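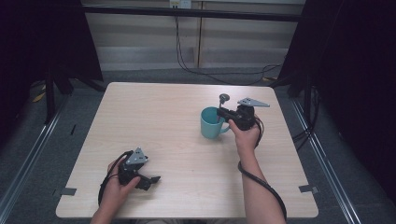 The fault at Linow lasted 23 minutes, and the report blames the operator. I think that's wrong. A cable worked loose in the left gripper and the log kept recording as if all was well. Mulugeta Admasu stopped when he felt the jaw lag. The software should have stopped first.
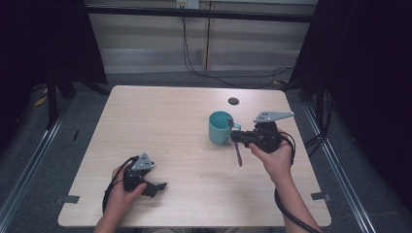
Fork and mug task, hand-held grippers.

We lost about 70 recordings. A dropped signal ought to end the session with a loud tone, and Tilden should fit one before work resumes in January.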